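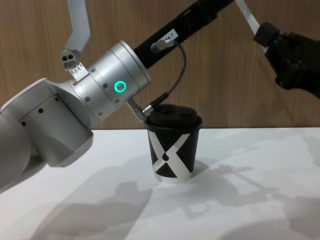
Can they do chores yet?

Filed under: robots, kitchen, long answers to short questions

My sister asks me this every July when she comes to stay, and every July I give her a worse answer than the question deserves. So I have tried to write it down properly.

The short version is that a two-armed setup can do a fair number of single chores, slowly, if the things involved are where it expects them. What it can't do is the bit between chores. Clearing a table after lunch is perhaps a dozen separate jobs, and a person doesn't notice the joins.

Takeaway cups are a good test and I keep coming back to them. A paper cup is light, tapered and soft. Grip it near the base and it stands up to a fair squeeze. Grip it halfway up and the wall buckles. Grip it by the lid and you may be holding only a lid. Whether there is any coffee left in it changes the weight several times over, and with the lid on a camera has no way of telling. You find out by lifting, so the controller has to react in the first few millimetres of travel or the cup swings.

Lorne MacDonald and I spent most of a spring on this at Redano. The task was to pick up a lidded cup, take the lid off, empty the cup into a sink, and put both parts in the right bin. Over 408 attempts we got the whole sequence 203 times, a shade under half. Picking up was hardly ever the trouble. The lid accounted for most of the failures. Taking one off needs one hand to hold the cup without crushing it and the other to lift at the rim, on one side first, and the force needed varies from lid to lid even within the same sleeve. Pull too gently and nothing happens. Pull harder and it lets go all at once.

A full sequence took about 700 seconds when we started. By the end it was 60, and most of the saving came from cutting pauses where one arm waited for the other. I can do it in five, while talking.

Corentin Collet, who read a draft of this, objects that the comparison with a person is unfair and that I should compare with a dishwasher. A dishwasher is also slow, and people like it because they can walk away. I accept this. The trouble is that you can't walk away from something with a fifty per cent success rate and a cup of cold coffee in its hand.

The shop floor is further along, for dull reasons. At Avness they load the same tray with the same part all day, the lighting is fixed, and there is a fixture that puts the part within half a millimetre. Huguette MacLeod runs that line and her view is that the fixture does the work and the arm does the carrying. A kitchen has no fixtures. You could add some, a rack for cups by the sink for instance, and I suspect the first useful home machines will come with a good deal of plastic that you are expected to put things into.

Which leaves wiping. Wiping a flat, clear worktop works well now. Wiping one with things on it means moving the things, and then we are back to cups.

I'll do laundry another time. Lorne Vachon has sent me a long email about socks.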